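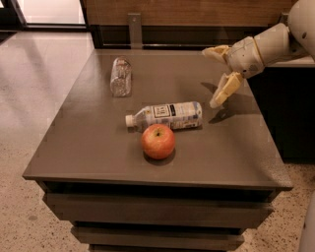
Ditham council has won leave to appeal over the province's housing grant. Quick recap for anyone who has a life: the province says no inspection data, no money. The council says the money was voted through before anyone mentioned data. Both sides have lawyers, so the only sure winner is parking revenue near the courthouse. I've packed for the hearing: a bottle of water and a red apple, the full catering budget of local democracy.

2/ The condition turned up in August, in a letter to the mayor's office. Page 3, second-last paragraph, after the bit about logo placement.

3/ Judge Salgado threw out the council's first challenge in 2 sentences. The appeal factum runs to 300 pages. Somebody was hurt by those sentences.

4/ Gregor Rutherford, for the province, calls the condition "a modest administrative favour". There are 809 households on the Ditham wait-list who might enjoy hearing it called that.

5/ My guess - and I guessed wrong last time - is that the panel sends it back to Salgado on the notice point and leaves the spending power question for braver people.

6/ Hearing starts at ten. Will post from the hallway when they break for lunch.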